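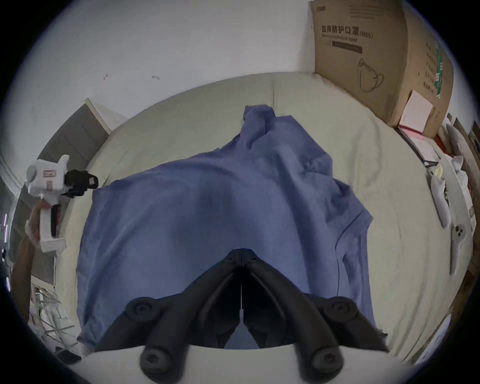 Blue-gray top on the bed, guest room

From: Crescencio Figueroa
Date: 26/07/2017
Subject: Re: [Wevard-sewing] Pre-washing flannel for quilt backs

> Does everyone pre-wash their flannel? I have 3 yards from
> Vallejo and I'm scared it will shrink on me once the quilt
> is done. Also, how big do you cut a queen back?

Oh, please do wash it! I skipped that step in June with the Gestevero plaid (I was in such a hurry to get it to my niece) and the poor thing puckered up like a raisin. Now I wash warm, dry it all the way, and then do it over again, 2 times for anything dark.

As for size, my queen backs come out at 108 inches square, and I have never been sorry for the extra. You'll need more than your 3 yards unless you piece it, but a pieced back is a lovely thing, so don't fret. I lay mine out on the guest bed to check the drop before I trim, and the green sheet makes the edges easy to see.
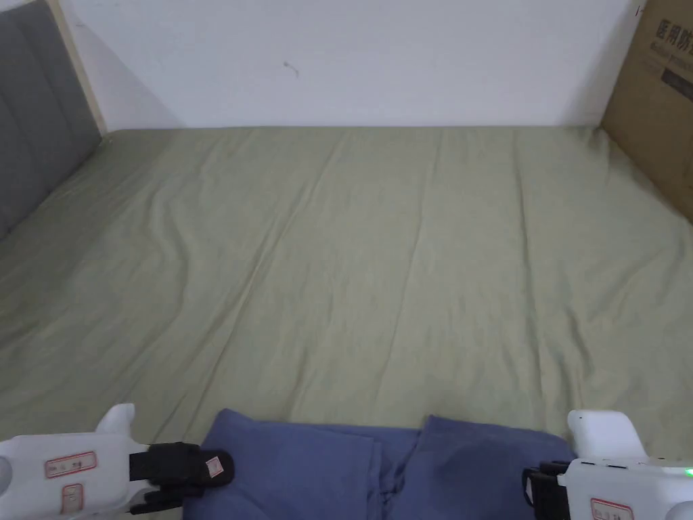 Thread and batting

I'm still on Zustis cotton for both top and bobbin. For batting, go thin with flannel, or you'll be wrestling it through the machine all night. Bring it Saturday if you'd like a second pair of hands!

Crescencio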